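Sirix practice metronome, after 3 months

I bought the Sirix because my old wind-up metronome had started to limp, and because the box promised it would "transform" my practice. It hasn't. It clicks. I've played cello for 18 years and I still rush the same passages.

To be fair, the click is good. It's dry and sharp enough to hear over an open C string, and the volume wheel has a real range. The battery lasted 15 days of daily use before the first charge, which is less than the leaflet claims.

My trouble is with everything else. The "smart tempo" mode is supposed to speed up as you improve, but it moves up every 8 bars whether you played them well or fell apart. The subdivisions are buried in a menu. I tried a friend's Riltton for an evening and found triplets in one press.

The clip is too stiff for a thin music stand, so mine sits on the table at home.

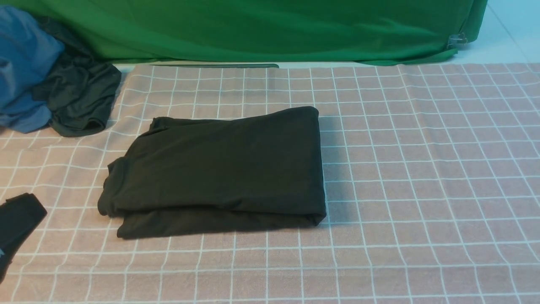

Folded and ready for Wednesday's rehearsal.

Would I buy it again? On sale, maybe, for the click alone. At full price I'd get the Riltton, or keep the wind-up one and have it repaired.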